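**Handheld gripper capture: pre-session and in-session check**
Method: Pedier two-hand garment folding, home setting
Checked by: Evdokia Economou
Date: Wednesday, May 30, 2018

- [x] Housing screws tight, both units
- [x] Lens windows wiped, no scratches
- [x] Label readable by the sync script
- [ ] Finger wear under limit. *Comment: left unit has small play at the root. Log it, recheck after 100 episodes.*

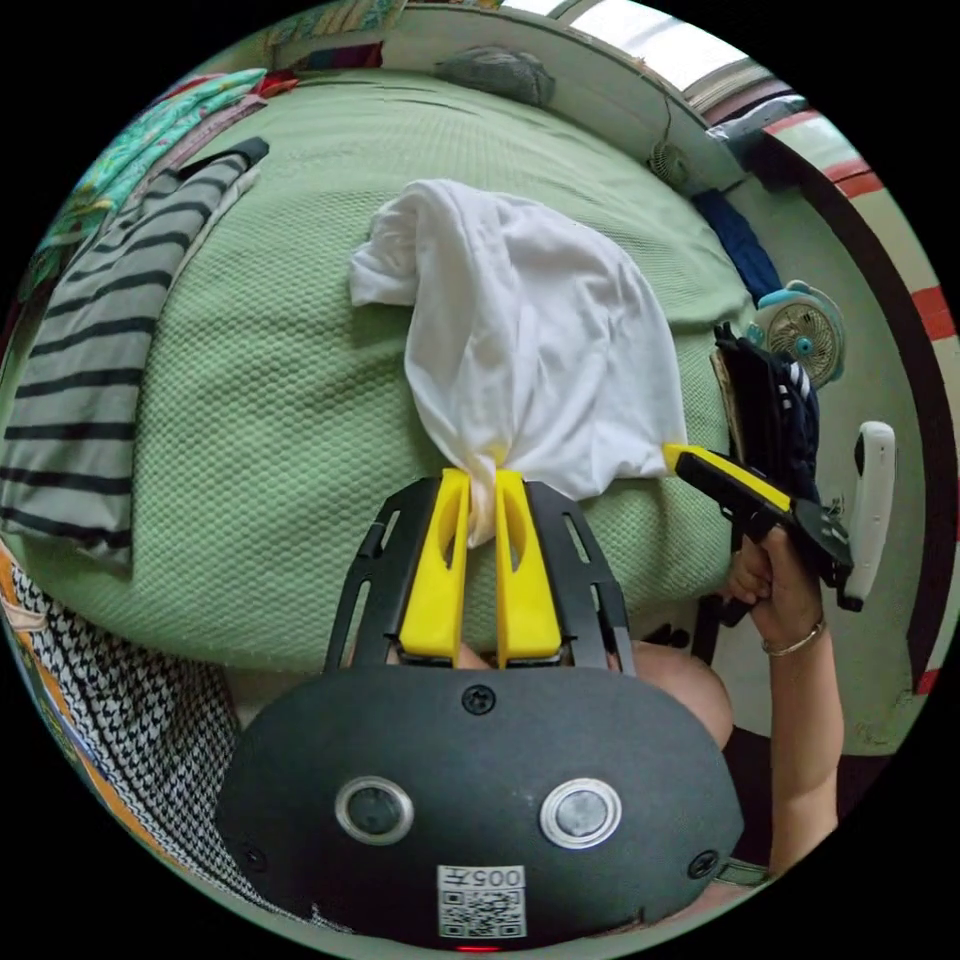 *Item 4, cloth held at the fingertips.*

**Work area**

- [x] Fans kept clear of the arm path
- [x] Cords off the bed surface
- [x] Other garments left in place. *Comment: the Travden protocol asks for clutter. Do not tidy between episodes.*

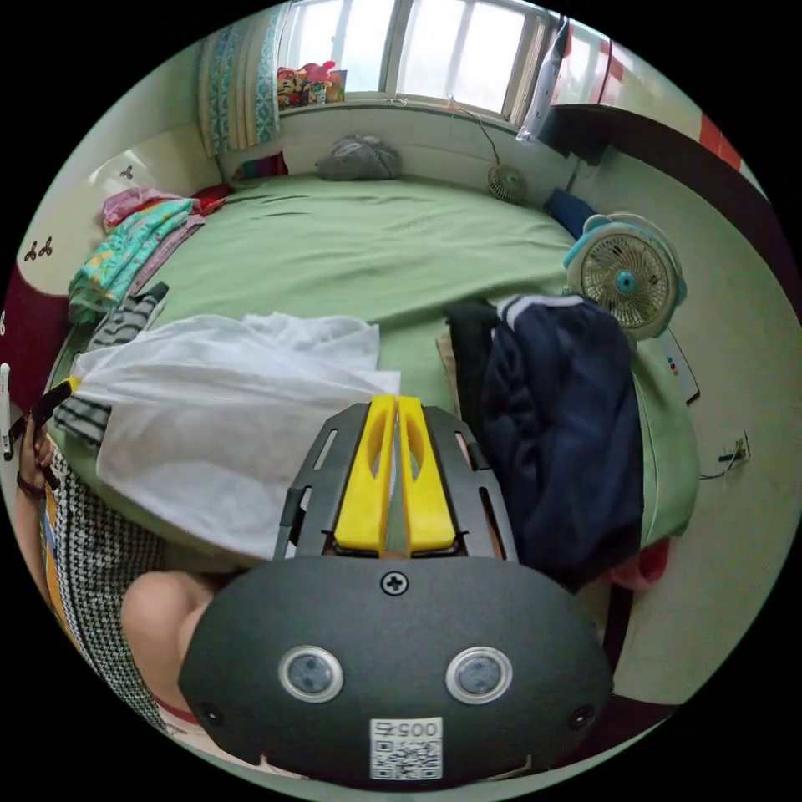 *White garment and navy jacket on the green sheet.*

**Start pose**

- [x] Fingers parallel before each episode
- [x] Second unit held to the side
- [ ] Start pose varied. *Comment (A. Moschos): the March set started too close to the cloth. The policy trained on it failed from farther out.*

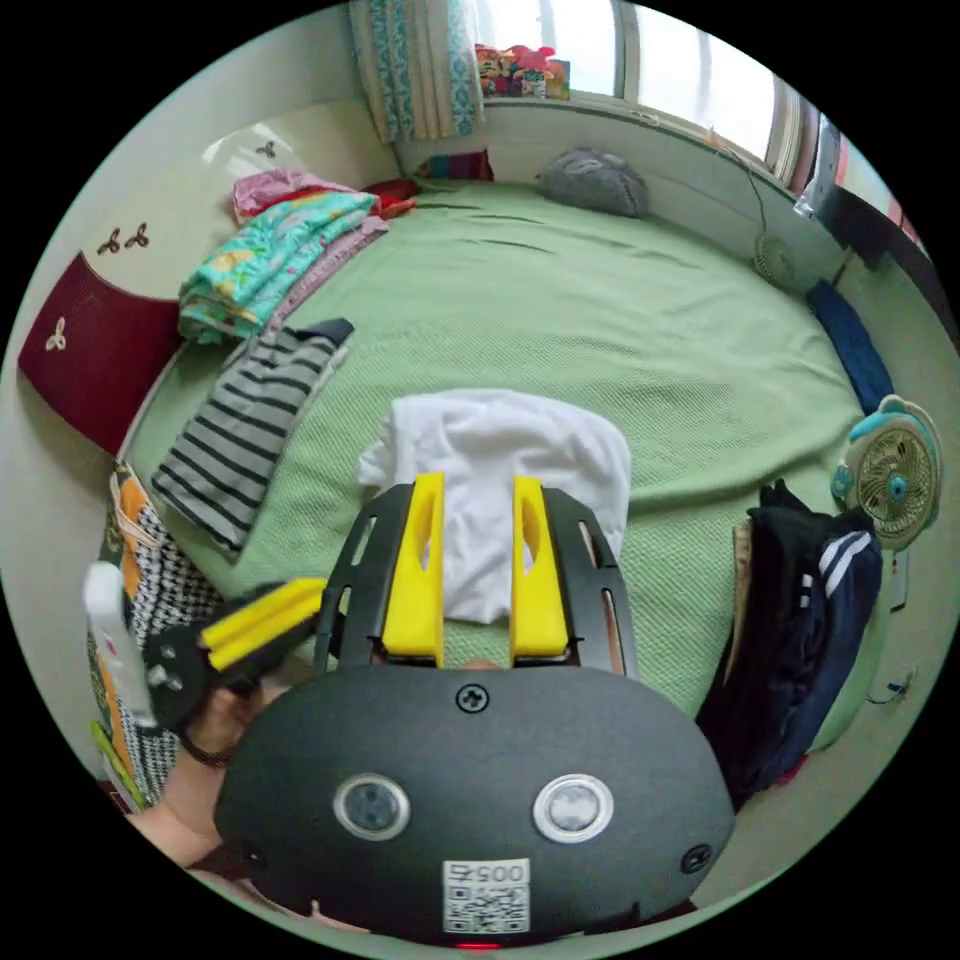

*Fingers apart, cloth directly ahead.*

**Data quality**

- [x] Window light does not wash out the cloth edge
- [x] Dropped frames: 2, accepted
- [ ] Episode count. *Comment: 125 logged against a target of 2,000.*
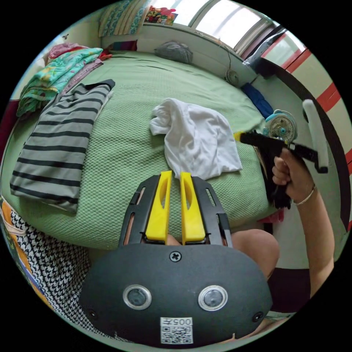
Episodes with a missed first grasp stay in the set and get the retry tag. Andreadis will run the comparison with and without them. Open items go back to E. Economou before the next session.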